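Suche Suchbegriff eingeben Finden

Femammont: der Beistelltisch mit dem Gittermuster

10.9.24, von der Redaktion Drivach Wohnen

Kleine Tische haben es schwer. Beim Einrichten kommen erst Sofa, Regal und Esstisch dran, und am Ende steht die Teetasse auf dem Fußboden. Seit August führen wir deshalb den Femammont, einen quadratischen Beistelltisch aus dunkel lackiertem Metall, und ich freue mich jedes Mal, wenn ich an ihm vorbeikomme (was oft passiert, er steht bei mir zwischen Bett und Balkontür).

Die Platte ist mit einem Gitter durchbrochen. Das nimmt dem dunklen Metall viel Schwere, und auf einem hellen Boden wirkt der Tisch fast ein bisschen gezeichnet. Dazu ist er leicht genug, dass man ihn mit einer Hand versetzt: morgens ans Fenster, abends neben den Sessel. Krümel fallen allerdings durch. Wer daran Anstoß nimmt, legt ein Tuch oder ein Tablett auf, beides sieht gut aus!

Im großen Raum in Rallovton steht der Femammont mitten auf der Fläche, mit Platz zum Herumgehen nach allen Seiten. Weiter hinten finden sich Polstersessel und weiße Regale, dazu kleine weiße Tische und viel Tageslicht von der Fensterseite.

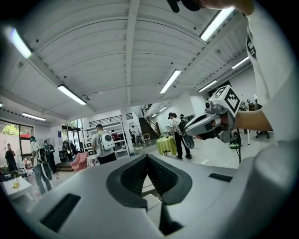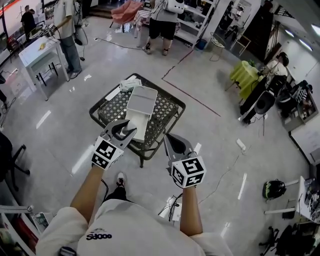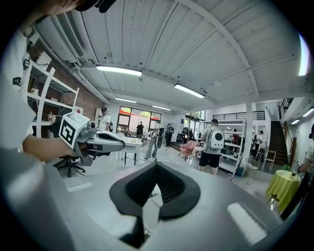

Der dunkle Gittertisch ist auf dem mittleren Bild zu sehen, rechts hinter ihm der runde Tisch mit der limettengrünen Decke.

Heft 4, Seite 577

Was passt dazu?

Am liebsten mögen wir den Femammont neben einem Sessel in Rosa oder Koralle. Das klingt erst einmal süßlich, aber das dunkle Metall hält gut dagegen, und plötzlich hat eine ganz gewöhnliche Ecke Charakter. Auch neben weißen offenen Regalen macht er sich gut, gerade wenn dort viel Verschiedenes steht. Ein ruhiges, dunkles Quadrat tut so einer Wand richtig wohl. Schwieriger wird es auf sehr dunklen Böden, da verschwindet das Muster, und um das Muster wäre es wirklich schade.

Im Alltag trägt die Platte alles, was eben so anfällt: Bücher, eine kleine Schachtel, die Post, eine Lampe mit nicht zu schmalem Fuß. Stiftvasen und Eierbecher kippeln auf dem Gitter, das haben wir ausprobiert. Eine Teekanne steht einwandfrei. Als Hocker ist der Tisch nicht gedacht, auch wenn er so aussieht, als würde er es mitmachen.

Pflege

Trocken abstauben, am besten mit einem weichen Pinsel, der kommt in die Öffnungen hinein. Bei Flecken ein feuchtes Tuch und ein Tropfen Spülmittel, danach trockenreiben. Keine Scheuermilch. Unter den Füßen sitzen Filzgleiter, die man nach einer Weile ersetzen sollte; ein Satz zum Wechseln liegt in der Packung. Für Balkon und Terrasse ist der Lack nicht gemacht.

Aufbau und Lieferung

Das Gestell kommt zerlegt und wird mit vier Schrauben an der Platte befestigt. Der Schlüssel liegt bei. Erst alle Schrauben locker eindrehen, dann den Tisch hinstellen und festziehen, so steht er gerade.

Von der ersten Auflage mit 1000 Stück sind noch welche da, die zweite mit 2000 Stück ist bestellt und bekommt dieselbe Farbe. Passend dazu gibt es das Tablett Kioko, das genau auf die Platte passt und einen niedrigen Rand hat. Ich habe es in Naturholz genommen und würde es wieder tun, obwohl das weiße wahrscheinlich vernünftiger gewesen wäre.

Artikelname: Beistelltisch Femammont, dunkel
Zubehör: Tablett Kioko, Naturholz oder Weiß
Abholung: Drivach Wohnen, Lager Rallovton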